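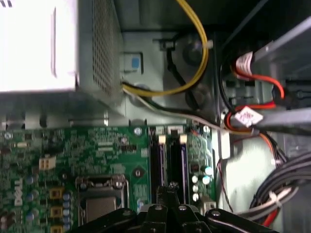

Lista Triltness, desenvolvimento do planejador

Damian Frei escreveu:
> Com a versão de março, o planejador rejeita quase 50 poses de
> aproximação perto dos slots de memória. É erro do modelo de
> colisão ou do limite de força?

Olá, Damian, olá a todos,

Repeti o seu caso com o registro 686. O limite de força não participa: a rejeição vem antes, na verificação de colisão, que usa uma única caixa para toda a garra.
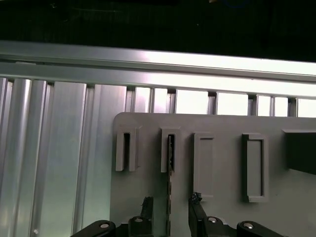
Enviado por Lorenz Frei
Grupo de manipulação, Husby

Troquei a caixa por uma cápsula para cada elo e aumentei o tempo limite do planejador para 25 ms. O ramo no Plokon se chama "capsulas-garra".
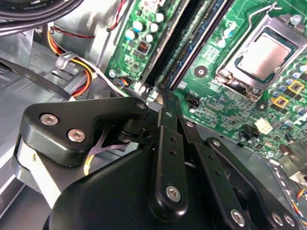
O modelo de colisão do gabinete ainda contém só as peças rígidas — placa, chapas e soquete. Falta decidir o que fazemos com os cabos. O feixe com fios amarelos, laranja, vermelhos e pretos passa por uma presilha cinza presa ao chassi, e eu gostaria de usar essa presilha como ponto fixo do modelo. Fraser, o seu filtro de nuvem de pontos consegue separar os fios da placa? O erro 964 continua aberto por esse motivo.

Cumprimentos,
Lorenz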